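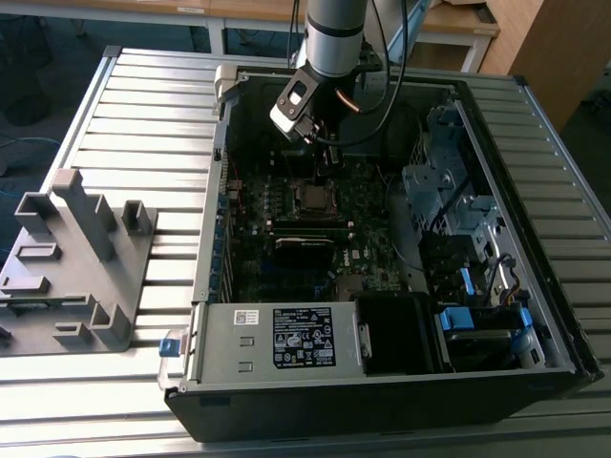
Photo: Gisela Garrido / Stefanou Equipment Reuse Center

Inside the Desktop: Gallery of the Computer Reuse Program

The Stefanou Equipment Reuse Center receives retired office computers from schools, clinics and public agencies across the county. Each machine is entered in the Plornari register, opened, inspected and assigned either to refurbishment or to parts recovery. The gallery is maintained by the Office of Public Information and is updated every March.

Opened tower, Bench Room. The computer rests on its side with the side panel removed, leaving the green motherboard facing upward. The small white DELL logo is printed on the board itself. The processor socket, near the center, is empty.

Drive bay and wiring. The gray metal drive cage stands on the right side of the case, with the hard drive in the corner below it. Blue parts in this area include a release tab and a lever clip. Staff record the condition of every tab and clip, as replacements for older cases are difficult to obtain.

Power supply. The silver unit lies along the lower edge of the case and carries a black specification label, with a small white barcode sticker beside it. Label details are copied to the register before any unit is tested or stored.

Program notes

Hard drives are erased or destroyed under the Prustero data handling policy, and a certificate is issued to the donor on request. Donations of more than 20 computers must be scheduled in advance through the receiving desk, Room 311. The Center accepted 200 desktops in its most recent intake period, of which 42 were assigned to parts recovery.

Gallery text by Eulalia Salinas. Requests to reproduce photographs should be addressed to the Office of Public Information and should state the intended use.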